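Trusdale Textile Workforce and Mill Modernization Project
Progress report to the Pestitz Fund
26 May 2020

Period covered

This report covers work since our last submission in October. It follows the headings in the grant agreement. Spending tables were sent separately through the portal.

Warp knitting line

The second-hand warp knitting machine bought from Valentini was delivered and set on its footings in the east bay. Electrical hookup took longer than planned. The old panel in that bay could not carry the load and had to be replaced, and the county inspector asked for a second visit before signing off. The machine has been running single shifts since the sign-off.

Output for the period was 484 rolls. Most of that was polyester and polyamide toweling for the cleaning trade, with a small amount of plain mesh for a local bag maker. Second-quality rolls are still higher than we want. The main fault is skipped loops near the selvage, and the technician has traced most of it to worn guide bars. Replacements are on order from Randent. We had expected them in the spring, but freight is slow and the supplier has not confirmed a ship date.

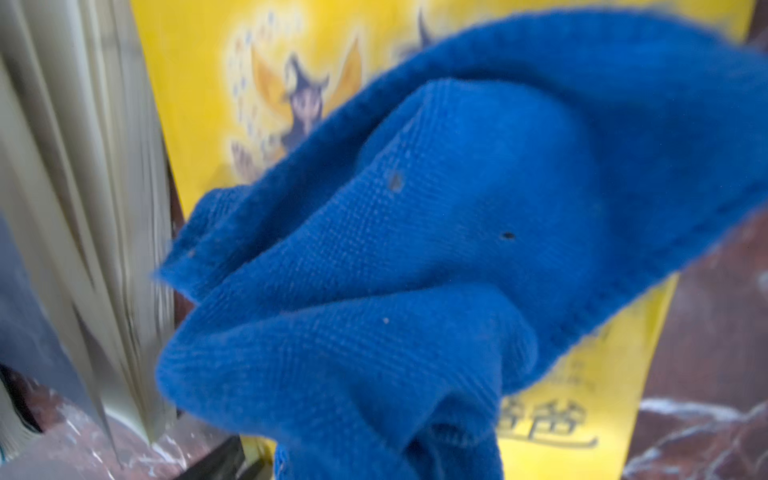
Blue microfiber cloth with stitched hem.

Cutting and hemming

Hemming was done on four machines through the winter. Two are now spaced farther apart to meet the distancing rules, and the other two are shut down until we can move the packing benches. This has cut daily output in the room, though orders for cleaning cloths have gone up and the work is steady. We are running a short evening shift to make up part of the difference.

Thread breaks on the overlock stitch were a problem early in the period. Changing to a heavier needle fixed it on the toweling but not on the mesh, which we now send back to the older flatbed.

Training

The grant supports 20 trainee places. All were filled by the start of the year. Classroom sessions stopped in March and were replaced by phone calls and printed workbooks mailed to trainees' homes. This worked well enough for fiber identification and mill math. It did not work for machine setup, and those units are on hold.

Each trainee needs 80 hours on the floor to qualify for the certificate. Some had finished before the building closed to visitors. The rest will return in pairs when the county allows it - we have asked for a decision and do not have one yet.

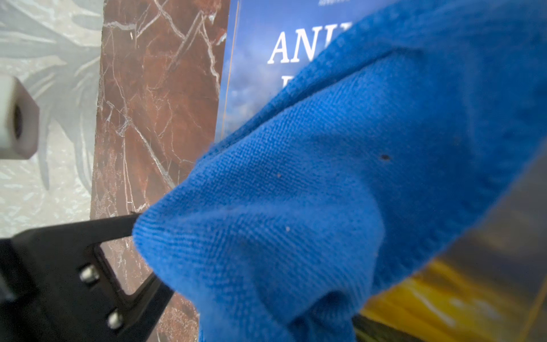 We also owe the Fund a revised course outline. The draft is done except for the dyeing and finishing unit, where the instructor's contract ended and we have not yet hired again. The post was advertised twice. Three people applied the second time and interviews will be held by phone.

Changes to the plan

We ask the Fund to approve moving the unspent travel money to the electrical line, which went over budget because of the panel. The total grant would not change. We also ask that the end date for the training portion be moved back by one quarter.

Next period

Fit the new guide bars and recheck seconds. Reopen the two idle hemming machines. Bring trainees back to the floor and finish the outstanding setup units. Send the revised outline.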